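Filed under: Politics > Local Government > Interviews

Welington Andrade has knocked on doors in Bosthorpe for 30 years, always for the same party. In April he plans to run for the town council without it.

"I didn't fall out with anyone," he says. "I got tired of voting on things that had been settled before I walked into the room."

What pushed him was the bus vote. The Stodevstead route was cut last year after the party's council members agreed in private to back the change. Andrade, then a ward chair, had collected 101 signatures against it. He says the petition was never read into the record.

"I asked why and was told it would only drag the meeting out. People stood in the rain to sign that thing."

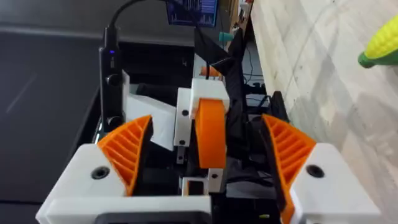

He turned in his membership card the next week, and 2 other ward officers left with him. He isn't asking them to run, and he doesn't want to start a new party.

"We have enough of those. I want eight people on that council who read the papers and make up their own minds. Some of them will vote against me. Fine."

His platform is short. He wants the bus back, committee meetings held in the evening, and the sale of the Macedo Street lot put on hold until residents have had a say. He would pay for the bus out of the money set aside for new council offices.

Former colleagues say he will split the vote and hand the seat to the other side. He has heard it many times.

"They said that to my predecessor, too. If they want those votes, they can come and ask for them. I know the addresses."

Would he go back if the party changed its rules on private votes? He takes a while to answer.

"I'd read the rules first," he says. "Then I'd want to see them used at a meeting."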